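Gristton cloths, 22 pack — kitchen and bath

Last updated: March

Bought these to replace paper towels. Going through a roll every couple days with two kids and a dog and it was getting silly. Quick notes, no time for a long one.

Size is good. Bigger than the Mevard ones I had before, which were fine for a face but useless on a spilled bowl of cereal. These fold in four and you still have something to hold on to. Edges are stitched, not glued. One came with a loose thread, snipped it, no problem since.

Wash them BEFORE you use them. First time out they left fuzz all over the stovetop and I nearly sent the lot back. Two warm washes, no softener — softener kills them, they just push water around after that — and the fuzz mostly stopped. Still get a bit on black glass. 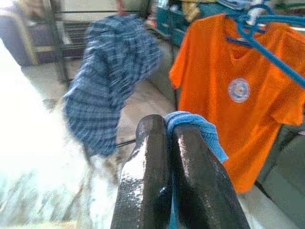 Grease is where they lose points. Bacon pan splatter, fine with dish soap. Old grease on the range hood, forget it, the cloth goes slimy and then you're scrubbing the cloth. My neighbor Florencio swears by cutting up old T-shirts for that and I think he's right.

Smell: ok if you hang them. Left one balled up in the sink overnight and it was pretty bad by morining. Boiled it, came back.

Mirrors and faucets, really good, no streaks if its only slightly damp.

Would buy again but wish they sold a smaller pack. Half of mine are still in the closet. Four stars, would be five without the fuzz.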